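Ticket 519 -- Gripper closes short on cloth, cycle aborts
Cell: Somer bench 2
Opened by: Noémie Sutherland
Status: open, workaround in place
Priority: medium

Symptom
The arm descends to the folded cloth, starts to close, then stops with "grip force reached" before the fingers have met any fabric. Controller retracts and flags a failed pick. First logged in February, a few cycles per shift. Now over 120 aborts in a run of 400.

Checks so far
Force threshold read back from the Prono controller: matches the saved recipe. Power cycled, no change. Re-homed the gripper, fault returned at 10:40. Swapped the signal cable for the spare from the Gill cell, no change. Closing in free air, well above the table, completes every time.

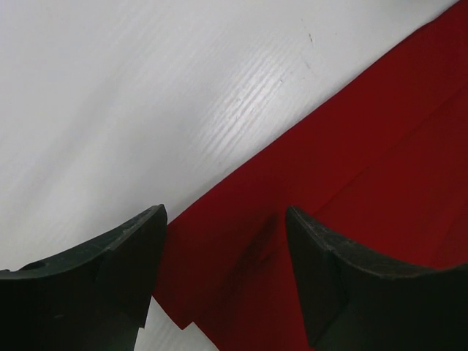 Wrist camera, fingers open over the red cloth. Left tip sits higher in view than the right.

The height difference may be camera mounting, so I am not treating it as proof of a bent finger. If it is real, one tip would reach the table first and the side load could be read as grip force. That would fit the clean result in free air. Scuffing on the upper rims of both fingers is cosmetic as far as I can tell.

Workaround
Approach height raised by 2 mm in the recipe. Aborts have dropped but thin folds are now sometimes missed. Do not raise the force threshold to clear the fault -- it is also the pinch limit for this cell.

Next steps
Measure both tips against the setting block with the arm locked out. Fit the spare finger pair from Rondier if they differ. Restore the original approach height before retesting, then repeat the full run of 400.

Log to be attached after the retest. N.S.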